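Section 4. Recording Demonstrations by Hand

This section covers recording a tabletop task with the Statetti hand-held gripper. Complete the pairing steps in Section 3 before you start. If you will be recording by remote control, go to Section 5.

4.1 Preparing the table

1. Choose a table with a surface you can wipe down. Plain wood or a matte laminate works well. Avoid glass.

2. Place the tray for the task where you can reach every compartment without moving your feet. You may turn the tray at an angle between recordings. Do not move it during one.

3. Turn off any lamp that shines directly into the lens. Soft shadows on the table are fine.

4. Hold the gripper over the table with the fingers open and check the preview. Both fingers must show in the lower half of the picture, with the work area between and beyond them.
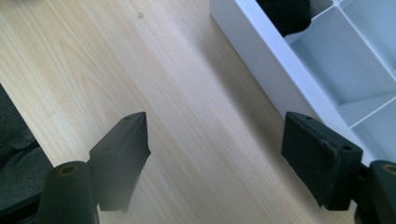

Sotiris Kalogeropoulos: On our Umonport station I set the tray before every run and then found I was reaching across my own arm for the far compartments. Now I do one slow pass with no recording first and shift the tray if my elbow gets in the way. It would help to have that in the steps.

Note: A practice pass is now step 1 of 4.3.

4.2 Checking the fingers

1. Squeeze the trigger fully and release it. The fingers should close and open without sticking.

2. Look at the inner face of each finger pad. Slight wear at the edges does not affect recording. Replace the pads as a pair if one has come away from the finger.

3. Check that the finger screws are tight. Use the small driver from the Sarantis tool kit. Stop when the screw is snug.

4. With the fingers open, press and hold the side button until the light turns green. This sets the open position.

5. Close the fingers with nothing between them and press the side button once. This sets the closed position.

CAUTION: Keep your other hand clear of the fingers when you squeeze the trigger. The pads can pinch skin.

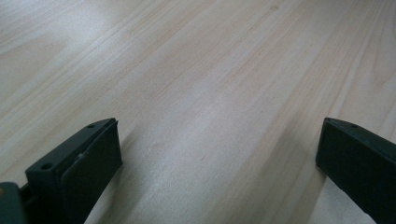
6. Repeat steps 4 and 5 after any pad change. Positions saved with the old pads will give wrong grip widths, and the robot will close too far or not far enough when it plays the task back.

4.3 Recording

1. Make one practice pass at the speed you plan to use. Adjust the tray if needed.

2. Return the gripper to your start point above the table and open the fingers.

3. Press the record button. Wait for the double beep before you move.

4. Carry out the task in one smooth motion. Pause briefly before each grip and each release.

5. Open the fingers, lift clear of the table, and press the record button again.

6. Record at least 16 passes of each task. Change the start point a little each time.

Note: If you make a mistake, finish the pass and mark it with a long press on the record button. Marked passes are stored but are left out of training.

Note: Internal storage holds 546 passes. Transfer them to the Rurnau desktop program before the storage light turns red.

CAUTION: Do not unplug the gripper during a transfer. The pass being copied will be lost.

4.4 Error codes

E8: Tracking lost. Move more slowly and keep the lens uncovered.

E11: Open position not set. Repeat 4.2, step 4.

E12: Storage full. Transfer or delete passes, then restart the gripper.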